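Household and Workshop Terms
M
Marking out

Marking out

Marking out is the practice of putting lines on a surface so that people know where one thing stops and another begins. It is older than writing, cheaper than a wall and ignored in much the same way as both. The term covers the chalk lines of a dressmaker, the string and pegs of a builder, the white lines of a car park and the strip of tape down the middle of a bedroom shared by two children.

In the building trades the phrase is kept for lines that will be cut, dug or drilled along. Elsewhere it is used loosely for any line meant to be obeyed, including those that never are.

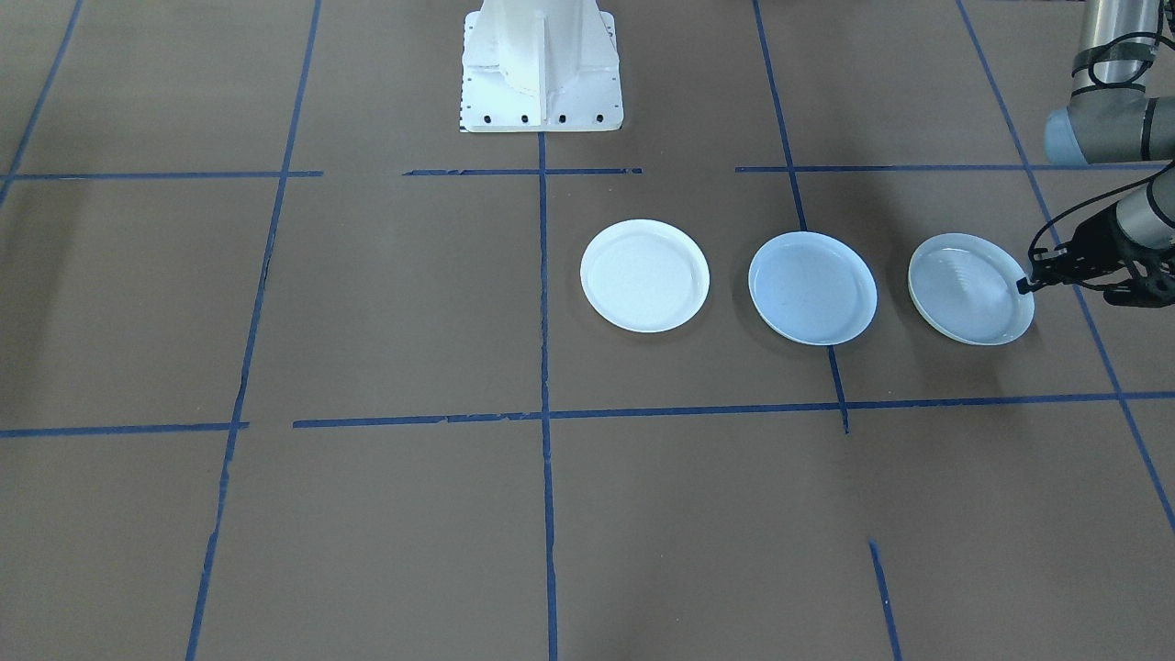

Ottilie Brack
Contributing editor, Household and Workshop Terms

Origins

The first marked-out surface was probably the ground, and the first tool was probably a stick. A scratched line costs nothing and can be moved by anyone with a foot, a weakness that has kept neighbours busy ever since. Stretched string was the great improvement. It gives a straight line without asking anyone to draw one, and a cord rubbed with chalk or soot and snapped against a board will leave that line behind when the string is taken away. Carpenters still do this, usually with an expression suggesting they thought of it themselves.

Field boundaries were marked with stones, which had the advantage of being heavy. The parish of Clesier kept a row of them along its northern side for many years, and its records mention 1,471 paces between the first stone and the last. A later entry gives a shorter distance. The parish blamed the pacing and the farmer next door agreed with the parish.

Materials

Chalk is the usual choice for cloth and slate. It brushes off, a virtue in a tailor's shop and a nuisance on a playing field. Pencil suits timber, and a scribed line made with a steel point suits metal, where a pencil line is too thick to be trusted. Paint is for people who are sure.

Tape came late and has spread into nearly every room that has a floor. It needs no drying time, comes in colours and can be lifted by the person who laid it, provided that person has not gone home. Its chief fault is its back. Left in sunlight through a warm August, a cheap roll can bond with a varnished floor so well that the line becomes a feature of the property.

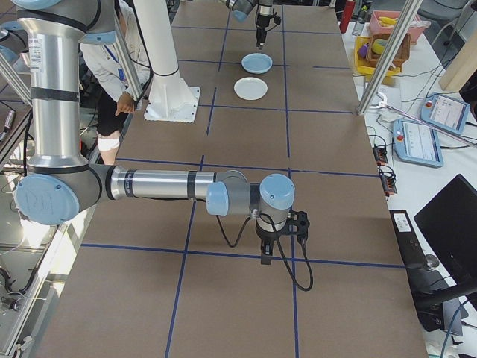
Grids are what most marking out turns into once it is left alone with a ruler. One line divides a surface in two, a second at right angles makes corners, and after that few people have the strength to stop. The usual method is to lay all the long lines first and the cross lines over them, pressing down each crossing with a thumb. Contrast matters more than neatness. Dark blue tape on plain brown cardboard, run both lengthwise and crosswise, can be read easily from the far side of a long table, while cream tape on the same board would mainly be of interest to whoever put it there. Cell size should be settled before the roll is opened. A cell that is slightly too small for what goes in it is worse than no cell, as users of office pigeonholes will know.

Standard widths

There are a great many, and makers do not agree on them. General-purpose rolls are commonly sold in lengths of 50 metres, a figure that seems generous until the first hallway. The Fudel system, once taught on evening courses in Toledo, asked for a line 30 millimetres wide on floors and half that on benches, on the grounds that feet are less attentive than hands. It is little used today, though its printed tables still turn up in the drawers of second-hand workbenches.

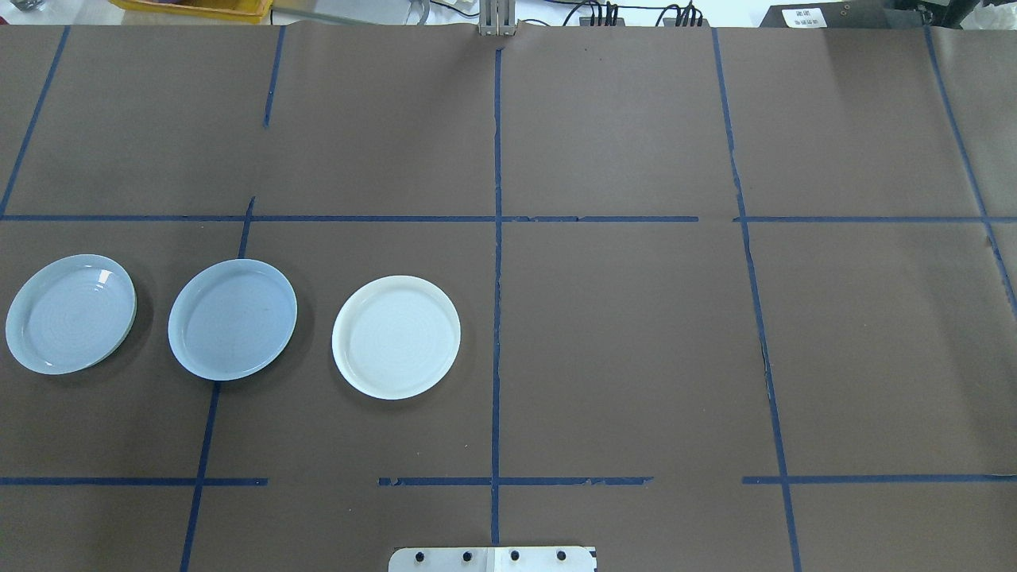 Ottilie Brack

Broken lines

A line need not be continuous to be understood. Dressmakers tack with long gaps, road painters leave spaces on purpose, and a boundary made from separate pieces of tape will generally be read as one boundary by anybody standing far enough back. The eye joins the pieces and rarely complains. The difficulty comes with gaps that nobody planned, which look exactly the same as the others. On sports hall floors, where the lines for several games lie across one another, players learn to see only their own colour, and visiting teams learn it by half-time.

Removal

Chalk is brushed, pencil is rubbed and tape is pulled back slowly at a low angle. Pulling it straight up is quicker and takes the surface with it. Cardboard and paper suffer most, and it is often easier to replace the sheet. Scribed lines cannot be removed and are usually described as intentional.

See also: Chalk; Hopscotch; Party walls; Plumb line; String

Entry last revised Wed 25 January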